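Home | Products | Manuals | Support | Contact
Search this manual... Go
Print this page | E-mail this page

Hedent Two-Arm Base – Set-Up Guide
Section 3: Checking the door task in the simulator
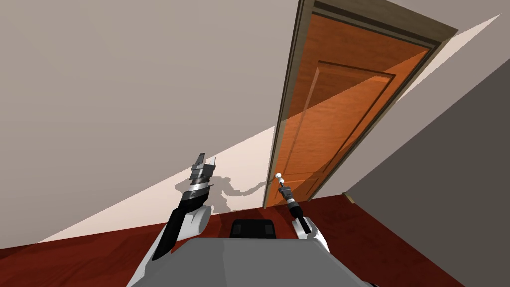 Run this check after any change to the arm mounts, the gripper files or the door model. Do it before loading a program onto the real robot.

1. Open the Prosine simulator and load room file 2706.

2. Set both arms to the home position. Wait until the joint readings stop changing.

3. Select the head camera view. If the floor line is slanted, open the camera settings and compare the roll value with the one on your calibration sheet. Correct it and save.

4. Set the speed limit to Low.

5. Move the right arm toward the door in small steps. Stop before the tip touches the door.

6. Move the left arm clear of the wall. Judge the gap from the distance reading – a shadow on the wall is a poor guide.

7. Run the contact test. The log should show code 578 with the right arm listed.

8. Return both arms to home and save the log.

Note: The door model loads closed. To change the hinge side, edit the room file and load it again from step 1.

Caution: Do not copy simulator force limits to the real arms. Set those by hand, following Section 4.

Caution: If an arm passes through the door or wall, stop the run. Collision checking is off or the room file is damaged.

If code 2358 appears, the gripper file does not match the arm. Reload the file for that side and repeat steps 2 to 7.

Section revised 15 December 2024 by Štěpánka Kuruc

Previous | Contents | Next
Print this page | E-mail this page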